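Cómo enseñar a la pinza Carbone a recoger objetos blandos

Por Italo Bortolotti
Viernes, 11 de noviembre de 2022

El kit Carbone de Demard viene preparado para piezas rígidas. Con objetos blandos hay que cambiar tres ajustes, y el manual les dedica media página. Yo trabajo con la versión de 1.249 euros, con cámara en la muñeca. La versión de 900 no la lleva y este tutorial no sirve para ella.

Antes de empezar, actualice el programa Cletby y haga la calibración de la cámara. El proceso tarda roughly lo mismo que un café largo.

1. En Cletby, abra el menú Agarre y elija Material blando.
2. Baje la fuerza de cierre a 44. El valor de fábrica es 182, demasiado para una tela con relleno.
3. Lleve el brazo encima del objeto con los dedos abiertos del todo.
4. Compruebe en la vista de la muñeca que ve el objeto entero, o casi, antes de bajar.

Para practicar conviene un peluche de forma simple, de color distinto al de la superficie. El mío es verde, redondeado, y sobre un fondo marrón liso se distingue bien.
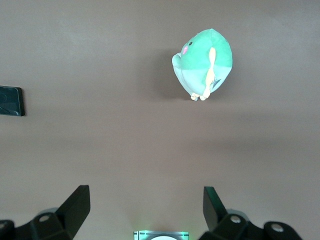
Stustton escribe que con la fuerza en 44 se le caían los objetos más pesados, y que prefiere subir poco a poco hasta encontrar el punto. Tiene razón, el valor es solamente para comenzar.

5. Si el objeto queda a un lado, corrija primero la posición lateral y después el giro. Al revés se pierde mucho tiempo.
6. Baje despacio, cierre y espere un segundo antes de levantar.
7. Guarde la posición con un nombre claro. Cletby no permite cambiarlo después – una molestia que sigue igual desde octubre.

Repita la toma con el objeto girado y guarde cada posición por separado. Para telas muy finas todavía no tengo un ajuste que me convence.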